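CAPÍTULO 3
El brazo antes del brazo: simular en el banco de casa

En este capítulo
Por qué conviene tener una escena virtual antes de comprar el primer motor
Qué debe contener esa escena y qué puede esperar
El plano de trabajo, la pinza y el recipiente
Primeros movimientos con la pinza vacía
Lista de materiales para el montaje real

Si has llegado hasta aquí con los ejercicios del capítulo 2 hechos, ya sabes calcular dónde acaba la punta de un brazo de dos articulaciones cuando le das dos ángulos. Lo hiciste con lápiz, papel milimetrado y, espero, alguna que otra palabrota. Ahora viene una de las partes que más disfruto de todo el libro: vamos a mover un brazo completo, con su mano y sus dedos, sin haber apretado todavía un solo tornillo.

El proyecto que nos acompañará hasta el final se llama Gashi. Nació en el taller compartido de Prarska, en una mesa que cojeaba, y lo empezó Prapai Petchrat con una idea muy sencilla: un brazo de sobremesa que recoja piezas pequeñas y las deje en una cesta. Nada más. Parece poca cosa, pero dentro de esa frase caben la cinemática, el control, la percepción y una buena cantidad de carpintería (la mesa dejó de cojear en marzo, por cierto, y el brazo ganó mucha precisión aquel día).

3.1 Una mesa que se puede romper gratis

La primera versión de Gashi se programó directamente sobre los motores. En la segunda tarde, un signo menos mal puesto mandó la pinza contra el tablero a toda velocidad y partió un dedo impreso que había tardado horas en salir de la máquina. El mismo error, dentro de un simulador, cuesta lo que tardas en pulsar la tecla de reinicio. ¡Y además puedes repetirlo a cámara lenta para ver qué articulación se equivocó primero!

Un simulador es un programa que calcula cómo se mueven los cuerpos rígidos, cómo chocan y cómo los dibuja una cámara virtual. Para nosotros tiene tres piezas: el modelo del robot, el modelo del entorno y el bucle que avanza el tiempo a pasos muy cortos. En el cuaderno Cunham, que es como llamamos al conjunto de archivos que acompaña al libro, el bucle ya viene escrito. Tú pondrás las otras dos piezas y luego te pelearás con ellas, que es como se aprende.

Una advertencia desde el principio: el simulador miente un poco. Los engranajes no tienen holgura, los cables no tiran y la madera tiene el mismo rozamiento en todas partes. Volveremos a esto en el capítulo 7, cuando comparemos las trayectorias simuladas con las medidas en el taller.

3.2 La escena mínima

Cuando alguien abre por primera vez un programa de simulación, la tentación es construir el taller entero: estanterías, lámparas, la silla, el gato. Resiste. Cada objeto añade colisiones que calcular y sitios donde esconder un error. Para empezar basta con un suelo, una mesa, el brazo y un recipiente.

El suelo cuadriculado ayuda más de lo que parece, porque las líneas que se alejan te dan una referencia de profundidad cuando giras la cámara. La mesa será nuestro plano de trabajo, y a su superficie le asignaremos altura cero. Así, cualquier valor negativo de z en la punta de los dedos significa que estás atravesando la madera, y el programa puede avisarte con una sola comparación.

El recipiente es una cesta pequeña de malla con la boca hacia arriba. Al principio la dejamos vacía y quieta. Su posición se guarda en una variable, jamás escrita a mano en medio del código: dentro de dos secciones querrás moverla y me darás las gracias.

Con todo cargado, coloca el brazo con la mano hacia abajo y los dedos separados, a cierta altura sobre el tablero. A esa postura la llamaremos postura de espera, y todas las maniobras del capítulo empezarán y terminarán en ella. Tu punto de partida debería parecerse a este, con el antebrazo en vertical y la cesta a cierta distancia de la pinza:

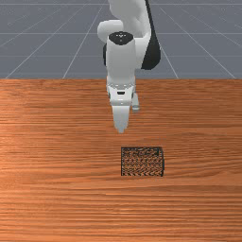 3.3 Primeros movimientos

Vamos a trabajar con la pinza vacía durante toda la sección. Es menos vistoso que agarrar algo, lo sé, pero quiero que aprendas a mirar la trayectoria sin que un objeto te distraiga.

Paso 1. Carga la escena mínima y comprueba que el brazo aparece en la postura de espera. Si lo ves tumbado o atravesando el tablero, revisa los ángulos iniciales; lo más habitual es haber mezclado grados y radianes.

Paso 2. Abre y cierra los dedos sin mover ninguna otra articulación. Anota el valor de apertura máxima.

Paso 3. Desplaza la mano en horizontal hasta que quede sobre el centro de la cesta. Mantén constante la altura.

Paso 4. Baja despacio y detente antes de llegar al borde. Sube por el mismo camino.

Paso 5. Ejecuta la maniobra completa durante 3000 pasos de simulación y guarda el registro de posiciones. En el cuaderno Cunham encontrarás el nuestro para compararlo; no tienen que coincidir, pero las dos curvas de altura deberían tener la misma forma de valle.

Fíjate en el paso 877 de nuestro registro. La curva hace un pequeño escalón, y durante una tarde entera creímos que era un fallo del motor de física. Era el cambio de un tramo de trayectoria al siguiente, con una velocidad distinta a cada lado de la unión. En la sección 3.4 lo suavizaremos con un polinomio cúbico, y te prometo que ver desaparecer ese escalón da muchísimo gusto.

Para tener a mano en el taller

Calibre o regla metálica
Tablero de madera plano, sin barniz resbaladizo
Cesta de malla pequeña
Dos sargentos para fijar la base
Controladora Zustetov o equivalente, todavía sin conectar
Cuaderno de papel para las medidas

Mide tu tablero y tu cesta antes de pasar a la sección siguiente y copia los valores en el archivo de la escena.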